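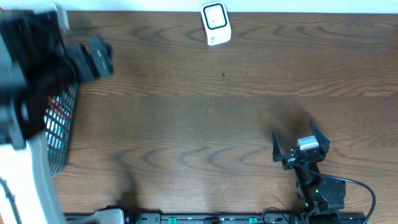 Marcelle Fleury writes that her crate door dropped off its pins the first time it was carried, and asks whether the upper shell had been put on the wrong way around. It had. The shell fits in both directions, but the door pins seat fully only when the molded arrow on the roof points toward the door. Step 4 has been reworded to cover this.

Section 3. Assembling the Nilholm Travel Crate

3.1 Before you start

The crate is suitable for cats, rabbits and small dogs. The assembled crate weighs 6 kg empty. Do not exceed the load marked on the base. For airline travel, check the carrier's own size and ventilation rules before booking.

You will need a flat floor area and a clean dry cloth. No tools are required. Keep the animal in another room until step 9 is complete.

3.2 Assembly

1. Remove all packing material, including the foam strip inside the door channel.

2. Place the base on the floor with the drain groove facing up. Wipe the rim with the cloth.

3. Lay the absorbent mat in the base, printed side down. The mat must lie flat under the four corner tabs. If it rides up at one end, trim it along the dotted line.

4. Lower the upper shell onto the base. The arrow on the roof must point toward the door opening. Press down along both long sides until the rims meet with no gap.

5. Close the side latches, working from the back to the front. Each latch clicks once. A latch that closes without a click is not engaged – open it and press the shell down again before retrying.

6. Squeeze the two door handles together and hold them. Insert the lower pins into the base, then the upper pins into the shell. Release the handles.

7. Pull the door firmly at each corner. If any pin comes free, repeat step 6.

8. Fit the carrying handle. Slide it toward the door until the stop engages.

9. Lift the crate a short distance by the handle and set it down. Check the latches again.

CAUTION: Do not lift the crate by the door or by the ventilation slots.

CAUTION: Keep ventilation openings clear on all sides. In a vehicle, leave a gap of at least 45 mm between the crate and any seat back or luggage.

NOTE: Crates in the Carré size have a second door in the roof. Fit the roof door after step 5, with its hinge at the rear, and test it in the same way as the front door.

3.3 Fitting the water cup

1. Hook the cup over the second bar of the door, on the inside.

2. Turn the collar clockwise until it stops. Do not force it past the stop.

3. Fill through the funnel from outside the door. The cup holds 100 ml to the line.

Remove the cup before folding the door flat for storage. Cups from the older Butar crate use a wider hook and will not lock onto this door.

3.4 Introducing the animal

Leave the crate open in a room the animal already uses. Put familiar bedding on top of the mat. Feed near the opening at first, then inside it over the next few days. Close the door only when the animal goes in without being placed there, and keep the first closed periods short.

If the animal pants, drools or claws at the door, open the crate and go back one stage. For an animal with a breathing or heart condition, speak to your veterinarian before any trip. Do not give a sedative unless a veterinarian has prescribed it for that trip.

3.5 Checks before each trip

– All latches closed, handle stop engaged.
– Door pins seated at all four corners.
– Mat dry and flat.
– Owner's name and phone number on the label panel.
– Crate secured with the vehicle belt through both side channels.

Replacement latches and door pins are listed on page 87. Quote the part number molded into the underside of the base when ordering.

Text revised 2021-04-24, L. Ostermann, Cindham.

This website uses cookies to remember your language and region. Accept all | Manage settings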